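Ticket 3391: Farbabweichung beim Druck von Kachelmuster, Profil Gososeck
Status: in Bearbeitung

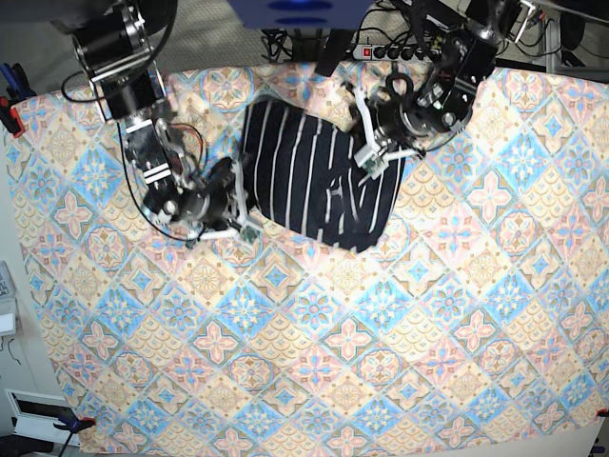 Tischdecke mit Rautenmuster in Rosa, Hellblau, Hellgelb und Creme

Gemeldet von: Vikas Agarwal, Juli 2025
Drucker: Gredusora, Firmware 2.17

Fehler: Hellblaue Flächen werden beim Ausdruck mit Profil Gososeck grünstichig. Vorschau am Monitor korrekt. Düsentest ohne Befund.

Geprüft:
Testseite mit 72 Farbfeldern gedruckt, Abweichung nur in den hellen Blautönen.
Profil Ullen geladen, Fehler tritt nicht auf.
Treiber neu installiert, keine Änderung.

Nächster Schritt: Profil Gososeck neu erstellen, Rückmeldung an Szabó.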